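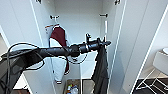
A dark garment held up inside an open white wardrobe.

The Three-Hour Show and the Feed

Political talk radio was built around a clock. The clock is a printed circle or a spreadsheet that states, to the second, when the host speaks, when the network sells, when the local station sells and when the news runs. Most political talk programs with a radio contract now also release a podcast edition, and the podcast has no clock. The work of getting from one to the other falls to a small number of producers, and the choices they make affect what the audience hears as the day's argument.

Chidiac, a syndicated afternoon program on national politics, is a typical case. The live show occupies three hours. Once network spots, local avails, top-of-hour news and weather are removed, the host's material comes to 115 minutes. The podcast edition is posted by 7 p.m. Eastern and carries its own inserted ads, which may differ from one listener to the next.

Raed Khoury has produced the podcast edition for four years. His first task each afternoon is to mark the rejoins. On radio, a host returning from a break restates the topic for people who have just started the car. A single monologue on a Senate primary may contain five restatements. In a podcast they are redundant, and Khoury removes most of them.

"The risk is in the last one," he says. "Hosts revise as they go. The claim at 3:05 is broad and by 4:40 it has a qualifier on it. If I keep the first version and cut the fifth, I have published something he walked back on the air."

His rule is to keep the opening statement and the final restatement, and to cut between them. Where a correction was made live, the correction stays, even when it interrupts the segment.

Other programs handle this differently. Zister, a morning show with a large call-in component, posts each hour as a separate file with no internal edits. The restatements remain, the breaks are closed up and the caller segments run at full length. Downloads of the third hour are well below those of the first, which the producers accept as a cost. The advantage is that the audio can be checked against the station logger line by line when a guest or a campaign disputes a quote.

Descriptions are a second point of drift. An episode description is written to be found by search, and it is often the only text a listener reads. Noura Hamdan, a media researcher who studies political audio, compared descriptions with transcripts for 168 episodes of six programs released between the spring and the end of August. She coded each description for the main subject it announced and measured how long the host spent on that subject.

In 17 of the episodes, the announced subject took up less than a tenth of the running time. In most of those, the description named a person in the headlines who was mentioned once, in a list. Hamdan does not classify these as false.

"The subject is in there," she says. "What the description gets wrong is the proportion. Somebody who scans a feed and never presses play comes away with a different idea of the program from somebody who listened."
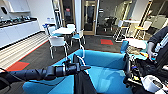 Black cloth hanging into a bright blue fabric bin.

She also found that the sharpest wording tended to come early. Several podcast apps show only the first line or two of a description before the listener has to tap for more, and writers front-load accordingly. Attribution, where it existed, usually sat past the fold. "A columnist argues" would appear in the third sentence, after the argument had already been stated in the first as plain fact.

Software has made the gap wider in some shops. Fomau, a tool used by several mid-sized networks, reads a machine transcript and offers three candidate descriptions, ranked by expected clicks. The ranking takes no account of running time. Brisness, a competing product, prints the share of the episode given to each subject next to the draft, and leaves the choice to the writer. Khoury uses the second and overrides it often, mainly when the transcript has confused two officials with the same last name.

Then there is the matter of live reads. On radio, a host-read ad is bounded by the clock and usually by a music bed. When the beds are stripped for the podcast – music licensing often does not extend to downloads – the read can run straight out of a political segment in the same voice and at the same level. Chidiac inserts two seconds of silence and a spoken marker. Zister uses a tone. Paid political messages get a separate file and a sponsor line at both ends, under the network's own written policy.

Archiving is less settled. Chidiac holds more than 400 full broadcasts as unedited logger audio, but the public archive contains only the podcast edits. A reader who follows a citation to an episode finds the shorter version, with nothing on the page to indicate that a longer one exists. Khoury has asked for a line on each episode page giving the original air times and stating that the audio was edited for length. The request is with the network's web group, and the template is due for revision after the midterms.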